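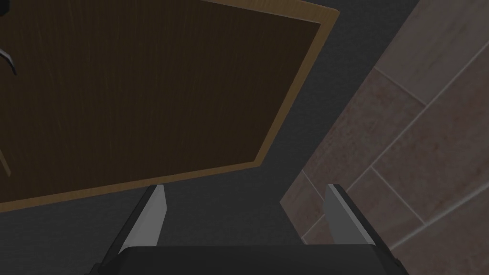 Unit 2: Wood Movement and Frame-and-Panel Construction
Course notes, L. Gillies

Moisture and grain direction

Wood takes on and gives off water vapor until it reaches balance with the surrounding air. The resulting moisture content is called the equilibrium moisture content (EMC). Changes in EMC below the fiber saturation point cause the board to shrink or swell.

Movement is not equal in all directions. Tangential movement (along the growth rings) is usually the largest. Radial movement (across the rings) is smaller. Movement along the grain is small enough to ignore in most cabinet work.

Consequences for doors

A wide solid board used as a door changes width with the seasons and may cup. Frame-and-panel construction limits the effect. The stiles and rails are narrow, so the overall width of the door changes little. The panel sits in a groove and is free to move.

Rules for the panel:
Do not glue a solid panel into the groove.
Leave clearance at both sides, measured across the grain.
Finish the panel before assembly. Otherwise a strip of bare wood may show when the panel shrinks.
A pin at the center of each rail keeps the panel centered.

Plywood panels are more stable and may be glued in on all sides.

Worked problem

A solid panel is 14 inches wide. The change coefficient for the species is 0.002 per 1 percent change in moisture content. Moisture content is expected to vary by 5 percent.

Change in width = 14 x 0.002 x 5 = 0.14 inch

Divide by 2 for a centered panel: 0.07 inch at each side.

Reading for the next unit: Herkwood shop manual, section on groove depth.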